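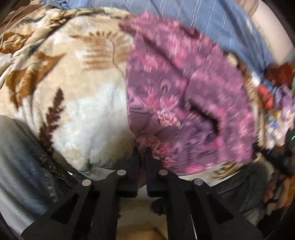
Stoff, in Falten gerafft

Stomix – Textildaten für Pflegeetiketten

Stomix ordnet Faserzusammensetzungen den passenden Pflegehinweisen zu. Die Tabelle umfasst 16 Spalten, davon 13 Pflichtfelder. Trennzeichen ist das Semikolon, Kodierung UTF-8.

Faseranteile stehen in Prozent und müssen je Zeile 100 ergeben. Mischgewebe mit mehr als vier Fasern werden beim Import abgewiesen.

Bekannte Lücke: Elastan unter 2 % fehlt in den Altbeständen aus Vasholm – Nachtrag im März.

Pflege der Daten: Ciarán McGrath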